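Devham Open Records - public issue tracker
Ticket 429: Bill tracker shows old text after an amendment is adopted
Status: closed
Component: Drirdale importer
Opened by: esquivel-desk

Opened Apr 18, 2021

The bill page for the state surveillance and data retention bill still shows the text as introduced. The committee substitute was adopted two days ago and is posted on the legislature's own site. Our page says "current version" over the old text.

The old text is 33 pages. The substitute runs to 50. The difference matters because the warrant section was moved and most of it rewritten. People who click through from our alert emails are reading a section that is no longer in the bill, and at least one reader has already called a senator's office and quoted it.

Steps to reproduce:
1. Open the bill page.
2. Click "Current version".
3. Compare the header line with the header on the legislature's PDF. Ours says "As Introduced". Theirs says "Committee Substitute".

Expected: the substitute is shown, with the introduced text listed under "Earlier versions".
What I get: the introduced text in both places.

Tried so far: cleared the browser cache, tried a second browser, tried a phone off the office network. Same result each time.

Comment 1, from maintainer

Confirmed. The page cache is fine. I purged it by hand and the old text came back, so the problem is in what the importer stored.

The Drirdale log for the night the substitute was posted has this:

fetch bill index ... ok
fetch version list ... ok, 2 versions
compare version 2 ... skipped, same version key
write ... nothing to write

So it saw two versions and decided the second was the same as the first. The version key is built from the bill number, the session and the version date. I have not looked at the dates yet.

Comment 2, from maintainer

Looked at the dates. The legislature put the introduced date on the substitute. Both entries in the feed carry the same date in February. Two versions, one key, and the importer keeps the first one it finds.

This is a mistake at their end but we should not depend on them to get it right. I wrote to the feed contact anyway. No answer yet.

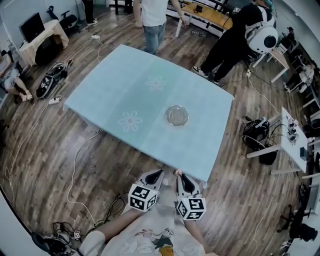
Rigoberto Villalobos: Please don't wait for the feed contact. Last session it took them weeks to fix a sponsor name. Can somebody just load the substitute by hand today? The floor vote could be called at short notice and I have people preparing testimony from our page. I would also like to know if the alert emails used the old text for the summary, or only for the link.

Comment 4, from maintainer

Loaded by hand. The bill page now shows the substitute, with the introduced text under "Earlier versions". Please check the warrant section against the PDF before you send anyone there.

On the emails: only the link was affected. The summary is typed in by the desk and does not come from Drirdale.

One warning. The importer runs again tonight and may overwrite the manual copy. I set the lock flag on this bill, which should stop that. If the page goes back to the old text in the morning, the lock did not hold and I want to hear about it here, in the ticket.

Comment 5, from esquivel-desk

Checked. Section numbers match the PDF and so does the text of the warrant section. The line numbers in the margin are off by one from page 12 on. I can live with that, but testimony usually cites page and line, so I put a note at the top of the page telling people to cite from the official PDF.

Comment 6, from maintainer

The lock held overnight.

Now for the real fix. I added the document title and a checksum of the file to the version key. Two files with the same date but different contents now get different keys. I ran it on the test server against the last 50 bills in the feed. It found one other bill with the same problem, the Gasex pipeline easement bill, where an engrossed version had been skipped. Nobody had reported that one. It is corrected on the test server and will be corrected on the live site when this goes out.

The line numbers are a separate bug. The PDF converter drops a blank line after a page break - sometimes, not always. I opened a new ticket for it and copied comment 5 over.

Comment 7, from Rigoberto Villalobos

Thanks. Could the page also show when we last checked the feed? As it is, a reader has no way to tell "nothing changed" from "we missed it".

Comment 8, from maintainer

Yes, that is easy. It will say "Last checked" with the time, under the bill number. It won't prove we got the right text, but it will show if the importer stopped running.

Comment 9, from maintainer

Fix is live. Lock flag removed from the surveillance bill, importer run by hand, substitute still in place. The Gasex bill now shows three versions. "Last checked" is on every bill page.

The feed contact replied. They have corrected the date on the substitute and say the form on their side fills in the introduced date by default. Clerks have to change it themselves, so expect it to happen again. With the new key it should not affect us.

Comment 10, from esquivel-desk

Looks right from here. I sent a correction to everyone who got the original alert, with a link to the new page. OK to close.

Closed by maintainer. Resolution: fixed.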